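Flaken site, Clornetti cell
Gripper and cell inspection checklist, issue of September 2024

1. Fingers
Check with the gripper closed and nothing held.
- Tips level and meeting on the centre line: OK
- Notches on both fingers free of nicks: OK
- Finger screws marked and not turned: OK
Comment: last pair changed in April at almost 2,000 cycles. Limit is now 491 per shift.

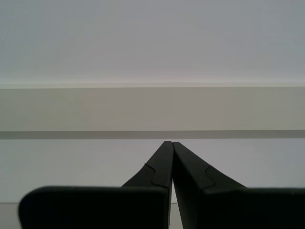 Item 1, fingers together, no part held.

2. Soft items
- Stop button within reach of the loading side: OK
- Grip force set to 30 N or less for gloves and cloth: OK, reads 30
- Cuffs and loose hems kept out of the finger joints: watch
Comment: knitted cuffs hang lower than the coated part. Load by the palm where possible.
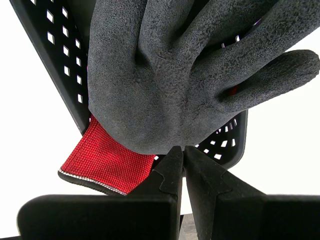 Who may reach in to free a caught item?
Only the person holding the cell key, with the drive locked off and the key in their pocket.

3. End of check
- Gripper closed and empty before sign-off: OK
- Speed held at 40 mm/s with the gate open: OK
- Skjelbred form filled in: not done, form out of stock
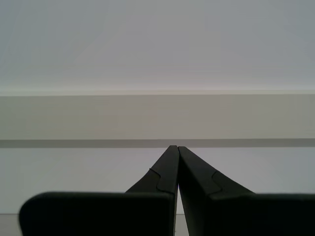
Drosau replied that item 3 should fail until the form is in - a blank copy can be printed from the shared folder.

Result: open. Recheck item 3 before next shift.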